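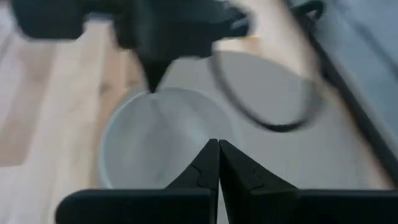 Gripper over a cup, with a round gray disc to the right.

About Hevard

Hevard measures how passengers move through airport terminals. We time security lines, check-in lines, boarding and baggage delivery, and we report the results to the airports, airlines and ground handlers that pay for the work. We do not give awards, publish rankings or sell advertising to the airports we measure.

The company was founded by Crescencio Tapia, who had spent 10 years in terminal operations planning before leaving to work on queue measurement full time. The first contract covered a single checkpoint at a regional airport. Two people with clipboards recorded entry and exit times for every twentieth passenger, and the results were typed into a spreadsheet overnight. The airport used them to move one staff shift forward by half an hour.

Clipboards are still part of the job. Overhead sensors now do most of the counting, but each sensor is checked against a manual sample when it is installed and again every November, before the holiday peak. If the two disagree by more than the tolerance written into the contract, the sensor data for that zone is withheld until the fault is found.

What we measure

A standard study covers four intervals: curb to bag drop, bag drop to checkpoint exit, checkpoint exit to gate, and aircraft door to baggage claim. Each interval has a fixed start line and a fixed end line, marked on a floor plan that the client signs before work begins. Most disputes over wait times are disputes over where the line starts, and we would like to have that discussion early.

We report the median and the 95th percentile for each interval, by hour. Averages are supplied on request. They tend to hide the early morning peak, when a checkpoint may be short two lanes, behind a long and quiet afternoon.
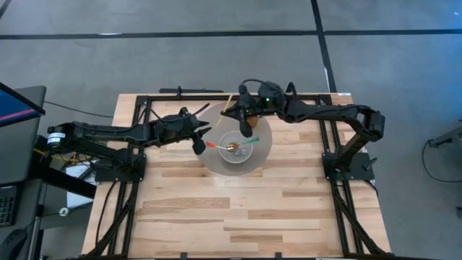

Studies are run under two product names. Trunetis is the permanent service, in which sensors stay in place and the airport receives a daily file and a monthly report. Grirkix is the short study, usually run before and after a change in layout. It needs no fixed wiring and can be set up overnight, while the terminal is closed or close to it. Both use the same definitions, so a Grirkix study can serve later as the baseline for a Trunetis installation.

Our records now hold 1,304 completed studies from 114 terminals. Clients own their own data. Pooled figures are released only where no single terminal can be identified from them, and a client may opt out of the pool at any time.

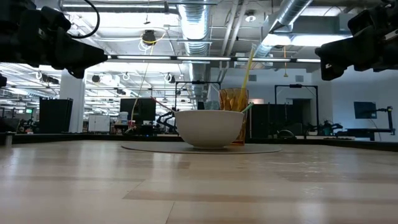 Passenger surveys are a separate line of work. Our interviewers ask how long a passenger believes he or she waited, and the answer is set beside the measured time for the same checkpoint and hour. The gap between the two is often large -- people who can see the front of the line give shorter estimates than people who cannot. Survey results are kept in their own section of the report and are never blended with measured times into one score.

Staff and offices

Hevard has 40 employees. Field teams make up the larger part, followed by analysts and a small hardware group that builds and repairs the sensor housings. Field staff hold the badges required by each airport and complete its safety course before they start. Interviewers work in pairs.

In 2016 we took over the survey business of Ciobanu, a firm that had concentrated on ferry ports and bus stations. Its question sets are still in use, with changes to the wording where airport terms differ. The Ciobanu name remains on ferry and bus work.

Working with us

New clients usually begin with a site walk, which takes one day and is billed at a flat rate. It produces a marked floor plan, a list of sensor positions and a fixed price for the study. The floor plan belongs to the client whether or not the study goes ahead. Requests for a site walk should name the terminal, the intervals of interest and any construction planned during the study period.

Page last revised March 3, 2020.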